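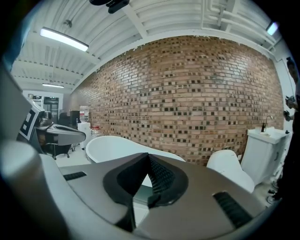 The gripper at the shop, grid-pattern pad and all.

12 January 2023

So the Karari build is back on the bench after the holidays, and I'm way more excited about it than a person should be about a plastic claw! If you're new, Karari is my hand-held gripper, the one I've been piecing together in the shared workshop over on Jiltmont (brick wall, fluorescent lights, a bathtub, a sink with a nice tall faucet). I do the fiddly soldering at home and everything else there.

The big job this month was the fingers. My old pads were flat and anything round just skated off them, so I went to a V shape in black rubber. I cut the first pair too thick and the trigger felt like squeezing a brick. The second pair came out much better - still a bit stiff on the return, but I can live with that. The spring is a Drurnine one I had in a drawer, and I may swap it for something softer.
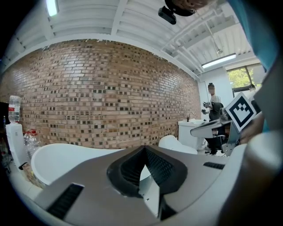 Then there's the weight. With the housing on, it's 310 grams, and I was really hoping for 200. Most of that is me being chicken about wall thickness. I've got a lighter shell drawn up (I named the file Stoica and no, I can't remember why) and it takes roughly 51 hours to print, so that'll have to wait until the shared printer has a free stretch.

The marker mount needs another go too. Mine had a tiny wobble in it, and a tiny wobble at the marker gets a lot bigger by the time you reach the fingertips. I've added 2 more screws to the drawing and a little rib down the back.

Next up is wiring, which I'm dreading - I ordered the wrong connectors again, so if anyone nearby has a decent crimper I could borrow for a weekend, leave me a comment!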